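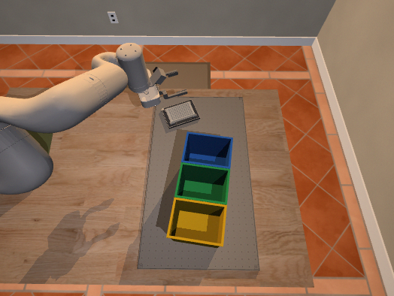

1/ Refill pouches and the recycling stream: a thread on lids, spouts and sorting

Villmont, the cleaning products company, has moved its dish soap and floor cleaner from rigid bottles to refill pouches. The company says the change cuts plastic per fill by 64 percent. The number needs some unpacking.

2/ The 64 percent is by weight, and it compares one pouch with one rigid bottle of the same volume. It leaves out the dispenser that the customer keeps at home and fills from the pouch. If that dispenser is replaced every year, the saving shrinks. If it lasts five years, it barely matters.

3/ The harder issue is what happens to the pouch afterward. The old bottle was one plastic, HDPE, with a polypropylene trigger. Most curbside programs take the bottle. The pouch is a laminate of two plastics with a printed layer between them, plus a molded spout welded into the top.

4/ Sorting lines are built for rigid, three-dimensional objects. Flat, flexible items travel with the paper. A pouch that gets into a paper bale is contamination, and the mill can mark down the whole load for it.

5/ Kirkby, where I follow the city's waste contract, published its bale audit in January. Sorters opened 84 mixed paper bales and pulled 289 flexible packages out of them. The audit doesn't say how many were refill pouches as opposed to chip bags or mailers. I asked for the breakdown and was told it was not recorded.

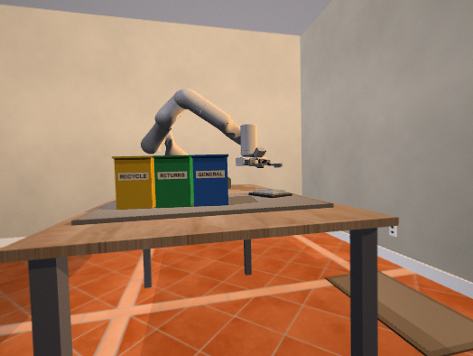

Can a refill pouch go in the curbside cart if it has been rinsed and dried?
Rinsing doesn't change the material, so the pouch still belongs in the trash in most towns. The exceptions are places with a separate film collection, and even there the spout usually has to be cut off first.

6/ Villmont's answer is mail-back. The label carries a code, the code produces a prepaid shipping slip, and the customer sends in used pouches in batches. The pouches go to a processor called Tronmont, which shreds them and presses the flake into plastic lumber.

7/ Two notes on that. First, plastic lumber is a one-way trip. The pouch doesn't become another pouch, so each refill still needs new resin. Second, the return rate decides whether any of it counts. Villmont reports 19 percent of pouches returned in the pilot area. The remaining 81 percent went somewhere else, presumably landfill or incineration.

8/ For comparison, take the approach at Van Wyk, a smaller brand that sells the same kind of product. It kept the rigid bottle, removed the colorant, and switched the label to one that floats off in the wash tank. Weight per bottle is almost unchanged. The bottle sorts correctly on existing equipment and the natural HDPE bale sells for more than the colored one.

9/ Which one is better depends on the boundary you draw. On resin use and truck space, the pouch wins clearly. An empty pouch ships flat, and a filled one packs tighter than a bottle. On recovered material, the clear bottle wins, provided it is collected in the first place.

10/ State fee schedules complicate this further. Under producer responsibility rules, a company pays by weight and by material class. Laminates are charged at a higher rate per pound, but a pouch weighs so little that the total fee can come out lower — the rate penalizes the format and the scale rewards it. 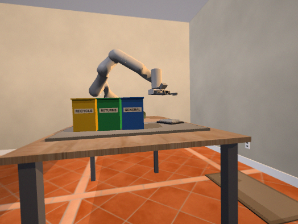

Sorting bins and robot arm, computer rendering.

11/ What I would want from Villmont in its next report: the return rate outside the pilot area, the average life of the dispenser, and the yield at the processor after shredding and washing losses. All three are measurable. None of them is in the current document, which runs to up to four pages depending on the version you download.

12/ There is also a single-material pouch in development, all polyethylene including the spout. It would qualify for store drop-off bins where those exist. Villmont lists it as "under evaluation" with no date.

13/ Thread last updated 27/02/2026. I will add the Kirkby breakdown if the city begins recording package types in its next audit.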